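Hand and Gripper Trials: Frequently Asked Questions

Last updated February 26, 2019

These are the questions we get most often about our hand and gripper trials at Wellmont. The answers cover how we run a trial, what we compare, and what you need to send if you want your hand included. Questions about pricing or purchase should go to the maker of the hand.

What are the trials for?

We compare robot hands and grippers on ordinary handling jobs: picking up groceries, moving them in and out of baskets and crates, lifting things by a handle, and setting them down again. Makers already publish grip force and payload numbers. Those numbers are useful, but they do not tell you how a hand behaves when it has to reach past the side of a crate to get hold of something with an odd shape.

Which hands are in the current round?

The Varma and the Oltero. Both are hands with several fingers. We also keep a plain two-finger gripper on the bench as a baseline. If a hand with many joints cannot beat the plain gripper on a task, we say so in the results.

Who runs them?

Tobiloba Obi sets up the tasks and signs off on the logs. The operators change from round to round. Each operator gets a practice period with every hand before anything is scored, and the practice period is the same length for all hands.

How many tasks are in a round?

There are 9 tasks. Each hand gets 30 attempts at each task. We change the starting position of the object between attempts, using a fixed list of positions, so every hand sees the same ones in the same order.

What counts as a failed attempt?

An attempt fails if the object is dropped outside the target area, if it is damaged, or if the operator runs out of time. It also fails if the hand pushes the container out of its starting place. A slow attempt that ends with the object in the right place is a pass. We record the time separately.

Can I send soft objects, or only rigid ones?

Both. Soft and uneven objects are the more interesting part of the work for us. Produce is cheap, comes in many shapes, and shows damage quickly. Leafy vegetables are hard because a grip that is strong enough to hold the whole weight may tear the outer leaves. Long, thin vegetables are hard in a different way. They swing when held at one end, and that makes the placing step harder than the pick.

Is there a weight limit for objects?

The limit for this round is 700 grams. Baskets with handles are moved empty unless the task sheet says otherwise.

Why do you use containers with holes in the walls?

They are common in stores and they cause real trouble. A fingertip can catch in a slot. The repeating pattern can also confuse some depth cameras, which may report the wall as closer or farther than it is. If a system only works with smooth, solid bins, we want to find that out early.

Do you put covers or sleeves on the arms?

On some setups, yes. A fabric sleeve keeps crumbs and dust out of the joints. The drawback is that fabric can bunch up and block part of a wrist camera's view. If you send your own sleeve, check the view with the arm fully bent as well as straight. A sleeve that looks fine on a straight arm can cover a large part of the picture once the elbow or wrist moves.

Where do the cameras go?

We use small cameras at the wrist or gripper. We tried relying on a fixed overhead camera in December and lost too much detail when the hand was inside a container. A wrist camera stays near the fingers, but the hand itself takes up a lot of the view. Larger hands take up more. This is one of the things we compare, and it has its own column in the results sheet.

What controller do you use?

All arms run through the Cluvness controller. Using one controller for every hand means that differences in the results are less likely to come from timing or filtering. If your hand needs its own driver, send it with clear install notes. We allow 2 working days to get a new driver running. After that the hand moves to the next round.

Do you adjust settings between tasks?

No. Grip force and closing speed are set once, before scoring starts, and stay the same for the whole round. Makers may suggest settings. If they do not, we use the default values.

What do the wrist cameras see?

It depends on the hand, the mounting angle and the point in the task. Two views from the trials:

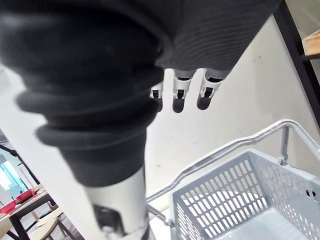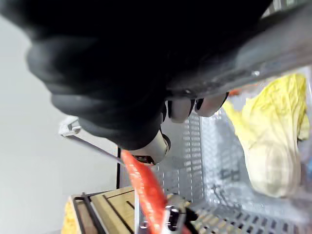
For scoring, we save the video from every attempt, including the failed ones. Operators mark the moment of first contact and the moment of release, and a second person checks the marks. Where the two people disagree, the attempt is reviewed again before it goes into the results.

Can I get the recordings?

Makers can have all recordings of their own hand. Recordings of other hands are shared only with permission from the maker. The results sheet is open to anyone who asks.

What happens if a hand breaks?

We stop, write down what happened, and contact the maker. Small repairs such as a new fingertip pad are allowed and are noted in the log. If a joint or motor has to be replaced, the hand starts the current task over from the first attempt.

How do I enter a hand for the next round?

Send us the mounting drawing, the driver, a list of spare parts and the name of one person we can reach during the trial. Include at least one spare set of fingertips. Please do not ship the hand until we have confirmed that the mounting plate fits. Adapters take time to make, and a hand that arrives without one will sit in its case until the adapter is ready.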